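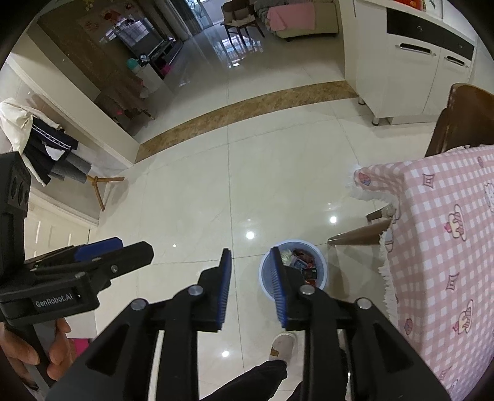

Skoston, Sun 6 April

Chapter 3
Household Waste: From the Basket to the Curb

Most of what a home throws away passes through a small basket first. It may stand by a desk, next to a toilet, or on the floor near the table where people eat. From there the trash goes into a larger bag, then into a bin outside, and then onto a truck. Chapter 2 followed the truck. In this chapter we go back indoors and look at the first step.

Small baskets get little attention in most housekeeping courses, but they decide a good deal. If the nearest basket is across the room, wrappers pile up on the table. If there is only one basket and no place for recycling, paper and food scraps end up together, and the paper is spoiled. Where a basket stands also matters for cleaning. A basket on a hard floor can be lifted with one hand and the tiles wiped under it. On carpet, a leak may go unseen for days.

The town of Skoston gave its households a simple notebook in July and asked them to write down each time they emptied a basket. Over 300 homes sent the notebook back. Rhiannon Lewis and Gerasimos Liapis, who read through the entries, found that kitchen baskets were emptied most often and bedroom baskets least. The entries also showed that many people wait for a basket to look full - and a basket can hold leftovers for a long time before it looks full. 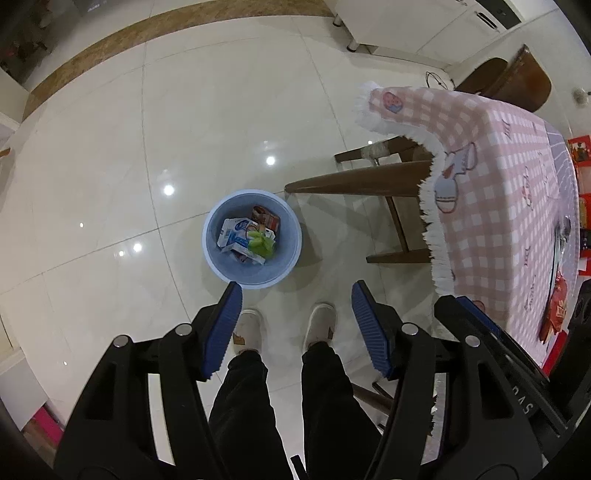
Figure 3.1 Packaging and a leafy scrap in the same bin.

Mixed trash like this is the usual case. Packages take up most of the space but weigh little, while plant matter is small, holds water, and begins to smell first. Section 3.2 explains how to separate the two at the table. Section 3.3 covers liners, washing, and drying. A plastic basket used without a liner should be rinsed each time it is emptied and left upside down until dry.

Key terms in this chapter: dry waste, wet waste, liner, transfer bin, residue.

Before you read on

Choose one basket in your home and keep a record of it for 24 hours. Write down what goes in and who put it there. Do not change your habits for the exercise. You will need the record again in Section 3.4, where Styliani Galanis compares a household of two with a household of five.

3.1 Where Baskets Stand

A basket should be close to the place where the waste is made. In a dining area this usually means beside the table, near a chair but clear of its legs, so that the chair can be pushed back freely.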